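Home | Features | Workshop | Columns | Subscribe

I spent my January wrestling with a planner, and I'd do it again tomorrow (well, maybe after a nap!). The planner is called Brallico, it runs inside a simulator called Nernura, and it has one job: get two robot arms to a table without clouting the furniture.

Mohit Prajapati wrote most of it and was kind enough to let me break it. He'd set me loose with a batch of 251 starting poses, some sensible, some frankly rude, and the software had to find a path out of each one. My favourites were the ones where an arm begins pointing at the ceiling – lovely for stretching, hopeless for picking up a cup.
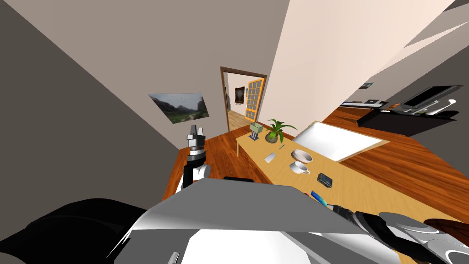

Views from the grippers:
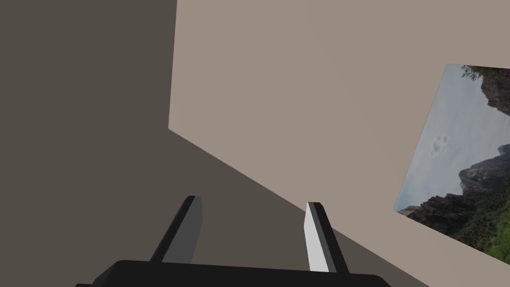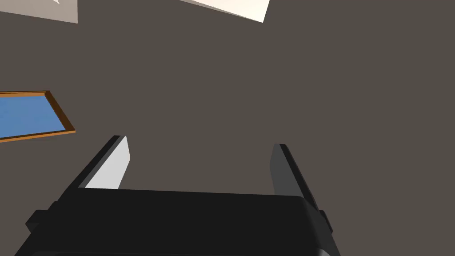
Why not just plan on the real robot from the start? Because a planner gets most of its early answers wrong, and in simulation a wrong answer costs a few seconds of computer time and no broken crockery.

The bit I hadn't expected to enjoy was the logging. Brallico writes down every path it throws away as well as the one it keeps, and my first long run left me 2,744 rejects to scroll through. You start to see its habits! It loves swinging the elbow out wide, even with a perfectly good short route going spare, and Mohit cured a lot of that by changing 2 lines in the cost function. I'd been poking at the wrong file for days.

Next up is perception, so the planner has to work from what the cameras give it and can't peek at the simulator's own map. I've already cleared my desk.

Comments

gravelpit: Does it replan halfway through a move or only at the start?

Tess W: More on the cost function please, mine does the elbow thing too

old_solder: 600 iterations and mine still hits the table leg. Jealous.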